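Small shelf, big difference: sorting jars and cans on a countertop rack

If your jars live in a huddle at the back of the counter, get yourself a little tiered rack! A wooden one with clear shelves is my favorite, because you can spot a label on the bottom level without moving a thing. Take everything off first, wipe the shelves, and only then decide what goes back.

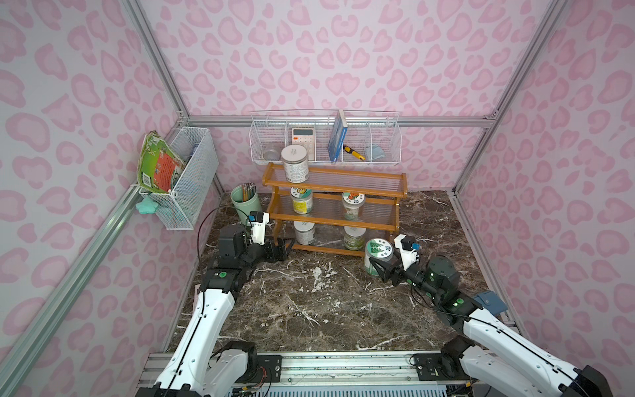

Prelthorpe, August 4, 2019

I've been rearranging my canned fruit for years and I still love doing it (yes, really). Tall cans go on top, where they don't need headroom. Jars go in the middle, labels facing out, and the short ones can squeeze in underneath. Leave a gap the width of 2 fingers between neighbors so you can get your hand in without knocking the next one over.

Clear plastic shelves show every sticky ring, so keep a damp cloth close by. Ribbed ones need a soft brush too, an old toothbrush is perfect! While you're down there, check the screws in the side panels. Mine work loose every summer and a quarter turn sets them right again.
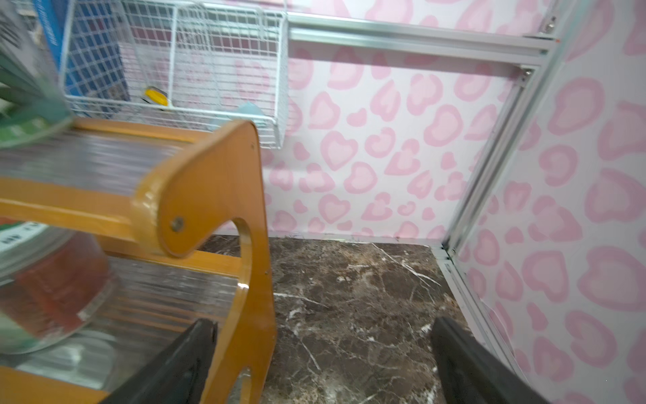 And please use the wall! A wire basket hung behind the rack takes the small boxes and odds and ends that would otherwise creep onto the shelves and take over. I put mine up in August and got a whole strip of counter back.

For lids, write the opening date on a bit of masking tape and stick it on top. Anything lying on its side gets stood up before I leave the kitchen, opened jars especially.
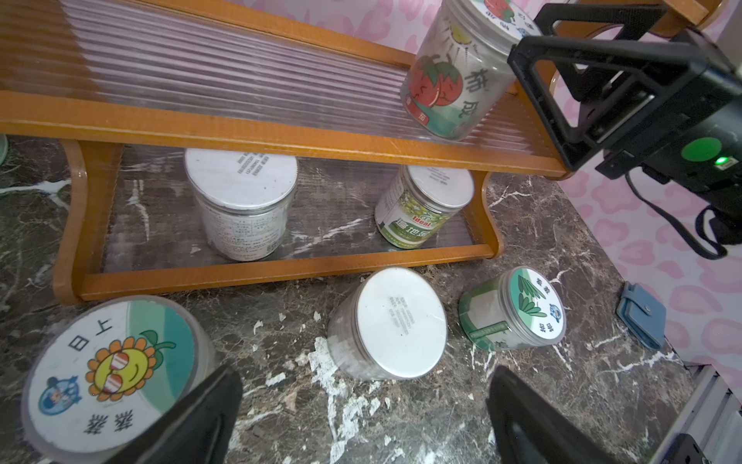
Macarena Nieto writes that she does her tape the other way: on the front of the jar, low down, so she can read it without lifting anything off the shelf. She also keeps 3 empty spots for whatever comes home from the store, and says the peaches go in front or they get forgotten until Christmas.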